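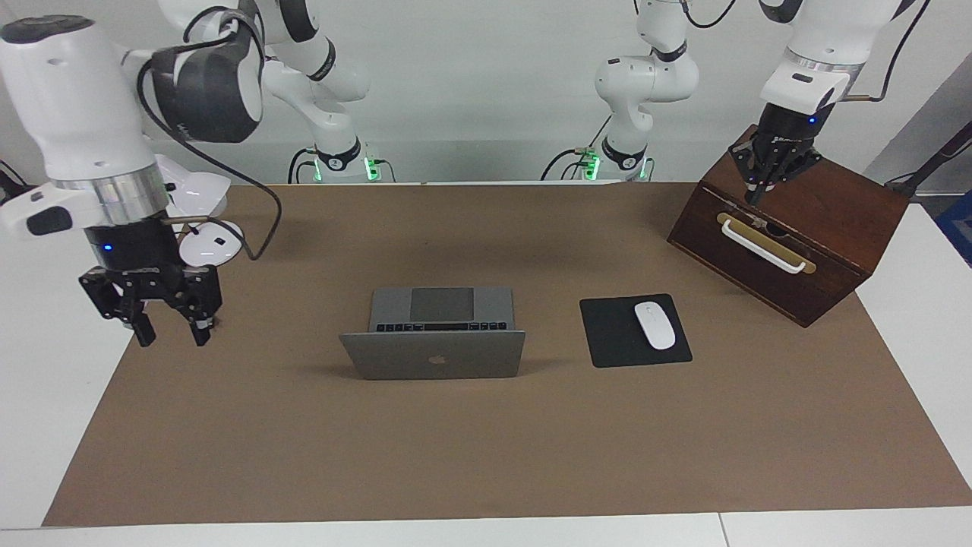 Moving a sourdough starter to a colder house, what to change?

Posted by bakuria_rye
May 16, 2022
551 views · 8 replies · 2 shares

Hello all. In October I moved from Rarkus to Pitdale, and the new kitchen is much colder. My starter used to double before lunch. Now it needs until evening, and the smell is more like vinegar than before. I feed it once a day with equal weights of flour and water. The flour is the same whole rye. Should I feed it more often, or less? I have read both answers and I am confused.

mohmand_miller wrote:
Less often. If it is slow, it has not finished eating. When you feed too early you only dilute it. Wait until it has risen and just started to fall, then feed.

Shazia Usmani wrote:
I don't agree with this completely. A vinegar smell usually means it is hungry, so waiting longer can make it more sour. I would give it more flour at each feeding, and warmer water. My own is in a cold pantry and I do it this way all winter.

mohmand_miller wrote:
More flour in a cold room makes it even slower, no? Then she waits two days for one loaf.

Shazia Usmani wrote:
With warm water it is not so slow. But I accept that it depends on the room. Bakuria, do you have a thermometer?

bakuria_rye wrote:
Not for the room, only for the oven. I will buy one. I keep the jar on the window sill, maybe this is a mistake.

oldcrumb wrote:
Yes, move it from the window! At night the glass is very cold. Put it on top of the fridge or in the oven with only the lamp on. Please put a note on the oven door. I baked mine once at 500 degrees, jar and all, and the kitchen smelled for a week.

bakuria_rye wrote:
Thank you for the warning, I will write a big note. I tried the oven with the lamp yesterday and it doubled in roughly 8 hours. The smell is softer too. So maybe I don't need to change the feeding at all?

mohmand_miller wrote:
This is what I would do. Change one thing, keep it for a week, and look again.

Shazia Usmani wrote:
Fine, but if the vinegar comes back, try my way for two or three feedings. Rye eats fast when it is warm.

Like (8) · Share (2)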